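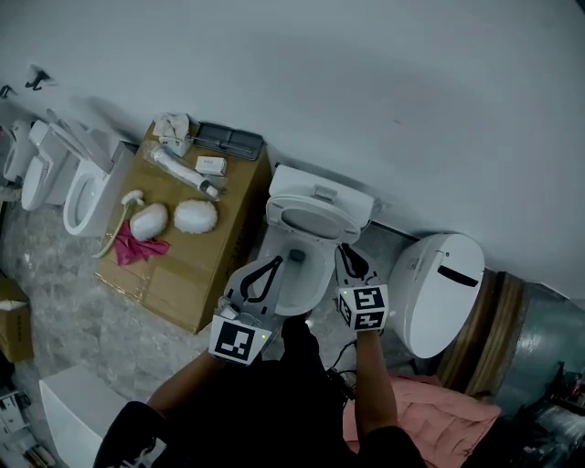

**Robots and housework: are we there yet?**

**vutwood_tarun** wrote:

My sister asked when she can buy something that cleans the bathroom. I said not for a while. Vacuuming is solved, more or less. Toilets are not. What does everybody think?

**Habte** wrote:

Depends what you call cleaning. Swishing a brush in a bowl is an easy motion. I'd bet on that part inside 2 years. Getting behind the base, or doing the hinges where the seat bolts on, is another matter.

**capucine_b** wrote:

I ran janitorial crews for a long time and I don't agree that the bowl is easy. You press harder where there's scale and lighter where there isn't. You feel that through the handle. Most grippers I've read about can't feel much of anything.

**Habte** wrote:

> Most grippers I've read about can't feel much of anything

Some can. And people learn from watching too. If you record enough people doing the job with two grippers, a lot of the pressure shows up in how the fingers move.

**capucine_b** wrote:

Some of it. Not enough to trust it on a seat lid. Those crack.

**Skastedia** wrote:

Shop floor view: we have an arm that loads a press. Same part, same spot, all day. It took 30 days to get it running right and it still stops if a tray is crooked. Now put it in a home where the towel is on the floor and the lid may be up or down.

**vutwood_tarun** wrote:

So what would you pay for one that did the whole bathroom, badly?

**Skastedia** wrote:

Nothing. I'd have to go over it again.

**Habte** wrote:

I'd pay. If it does 70 percent I only do the rest. My dishwasher misses things and I keep using it.

**capucine_b** wrote:

Your dishwasher doesn't wipe the toilet and then the sink with the same rag. Who changes the cloth? That was the first thing I taught every new hire, and some of them needed telling twice.

**Habte** wrote:

OK, the rag is a fair point. Separate tool for each, maybe.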